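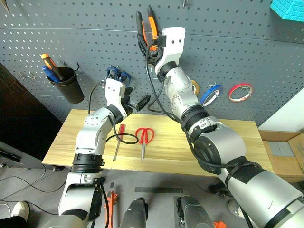
May, pegboard station, tool stowage task. Entry by S. Valcárcel.

Recording resumed at 9:40 under the revised operator sheet issued by Ledesma. The task is unchanged: tools on the table are to be returned to the board by remote control, one at a time, with either arm. The operator chooses the order. Episodes in which a tool is dropped are kept and tagged, and are not to be deleted at the console.

The set stood at 297 accepted episodes at the start of the session and at 461 at the close. The target agreed with Vastton remains 1000. Review of the new episodes has not been started.

Observations for the next operator:

Pliers. Approach with the fingers level and close slowly. A grip too near the pivot lets the handles swing, and the hook is then difficult to find from the head view. Two attempts were abandoned on this account.

Screwdriver. The shaft should point down before the arm leaves the table. Operators new to the station tend to correct the angle over the cup - this lengthens the episode and teaches a hesitation we do not want.
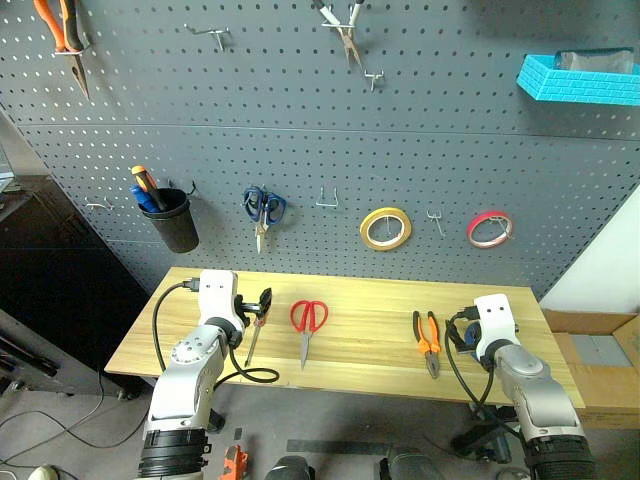

Left gripper holding the screwdriver, shaft down; pliers and red-handled scissors on the table.

Idle arm. It should be parked low and kept still. Small movements of the unused controller are recorded with everything else, and Aleo has asked that pauses of up to 10 seconds be trimmed only at the beginning and end of an episode.

Open items: confirm the tag for a regrasp with Cistirport. Repeat the head view calibration before the next block. Scissors episodes are still underrepresented - schedule these first.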